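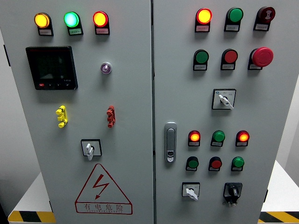
Armario, puertas cerradas. Puerta izquierda: ámbar, verde y rojo encendidos, medidor con la pantalla oscura.

Marzo, taller de Gelladano. Empiezo a las 9:40.

Armario de maniobra, el que llegó por medio de Lirnstead. En el albarán pone «revisado y listo para servicio». Lo de revisado me lo creo a medias y lo de listo ya veremos. Lo apunto todo por orden para que luego no discutamos de memoria.

Documentación recibida: un esquema de 4 hojas y una lista de materiales. La lista trae 177 líneas y muchas son tornillería. El esquema lleva el nombre de Nokamik en el cajetín, el armario viene a través de Lirnstead y las fundas de los cables de fuerza dicen Ağca. Tres nombres y ninguno firma la hoja de ensayos, que además falta. La he pedido por correo. Contestación: «se adjunta». No adjuntaban nada.

Pilotos. Los tres de arriba de la puerta izquierda están encendidos a la vez, ámbar, verde y rojo. La explicación que nos dieron por teléfono es que son los indicadores de fase, uno por color, y que por tanto es normal. Puede ser. En el esquema figuran como H1, H2 y H3 sin una palabra sobre su función, y yo he visto esos mismos colores usados para marcha, paro y avería. Hasta seguir los hilos hasta el borne no escribo «presencia de tensión» en ningún sitio. Y un piloto apagado tampoco me sirve para dar por muerta una fase.

Medidor. Lo que menos me gusta. Pantalla oscura con los pilotos de al lado luciendo. Posibilidades, de más a menos probable según yo:
— alimentación auxiliar sin conectar o fusible fundido
— pantalla en reposo (alguien del taller lo defiende; no encuentro ese modo en el manual que tenemos, que tampoco sé seguro si es el de este modelo)
— medidor averiado

El piloto violeta, a la derecha del medidor, también apagado. No sale en la lista de materiales. En el esquema hay un H9 que podría ser ese, con una anotación a lápiz que no se entiende ni ampliada.

Etiquetas en chino, letra diminuta. Nos mandaron una tabla de traducción donde dos pulsadores distintos se llaman «arranque auxiliar». O la tabla está mal o lo está el armario. Propongo no poner encima nuestras etiquetas en español mientras no se compruebe cada aparato. Ya sé que hay prisa, pero una etiqueta equivocada se queda ahí diez años.

11:15. Conectores amarillo y rojo de la puerta izquierda. Parecen tomas de ensayo. El esquema los da como salida a dos secundarios, con lo cual habría que saber si quedan con tensión a puerta cerrada. Sin medir todavía. Nadie les mete una clavija hasta entonces. 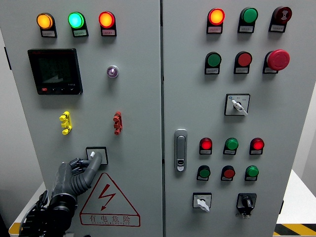
Puerta izquierda, mano a la altura del interruptor de maneta blanca. Triángulo de riesgo eléctrico a la derecha.

Interruptor de maneta blanca, placa cuadrada con borde negro. Lirnstead lo llama «general de mando» en el correo y «selector local» en la tabla. Si es un general, quiero que corte, y quiero verlo en el comprobador con la puerta abierta. Si es un selector, sobra la palabra general en todas partes y hay que corregir el procedimiento de parada antes de que alguien se fíe de él.

El triángulo rojo del rayo dice «有电危险», peligro, hay electricidad. De todo lo escrito en ese armario es lo único que doy por bueno sin comprobar.

Se me ha dicho que 40 minutos bastan para la puesta en servicio. No discuto que bastasen en la nave de origen, con quien lo cableó delante. Aquí, solo seguir los pilotos y el auxiliar del medidor se lleva la mañana.

Pendiente:
— hoja de ensayos (reclamar otra vez, con copia a compras)
— seguir H1, H2, H3 y H9 hasta el borne
— auxiliar del medidor, mirar primero el fusible
— tensión en conectores amarillo y rojo, puerta cerrada y abierta
— función real de la maneta blanca
— puerta derecha entera, no la he empezado

12:50. Firmo esto como recibido, no como aceptado. Si en compras piden la palabra «conforme», que me enseñen antes el papel de ensayos.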